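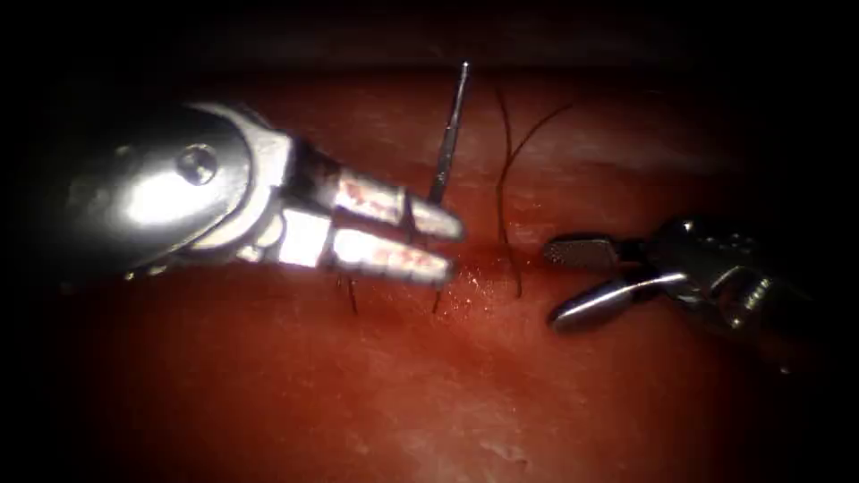 **Figure 1.** Needle held nearly upright in the left driver, with the right grasper open beside the thread. Fixed camera.

### 4.2 Handling rules for the needle and the thread

When we began writing down what we consider good practice for automated suturing, we had hoped to borrow most of it from the Baltier guide, which many of us learned from and still keep close at hand. It served us well for the larger questions (who may stop the arms, who signs the log), but it had little to say about the small moments between one stitch and the next, and those are the moments our reviewers kept asking about. The rules in this section grew out of a long July of reading session logs together, and we are grateful to Pushpa Dixit for her patience with our many drafts.

Our first rule concerns the grip. The needle must be held by one instrument at all times while it is above the tissue, and the second instrument may not close on the thread until the software has confirmed that grip. In Figure 1 the needle is clamped between the jaws of the left driver while the jaws of the right grasper are still apart. We ask that the planner treat this as a named state, which we call "held," and that it be written to the log each time.

The second rule sets a speed limit. Once either tip comes within 40 mm of the suture line, the Fletenon controller drops to its slow profile, and any command older than 200 ms is thrown away and asked for again. Some of our colleagues found this fussy, and we do understand, but we would still ask other groups to begin with the tighter setting and loosen it later if their own records support doing so.
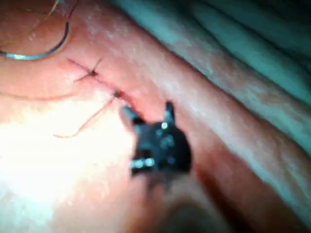 **Figure 2.** Close view from the instrument-side camera: two knots on the suture line, with the curved needle at upper left.

The third rule has to do with the close view. A knot may be marked as found only when it can be made out in the image, even if the nearby jaw tips are blurred, as they are in Figure 2. Glare is a separate matter: washed-out areas are masked before the thread is traced, and a tail that runs toward such an area is recorded as "end not confirmed" until a person has looked at it.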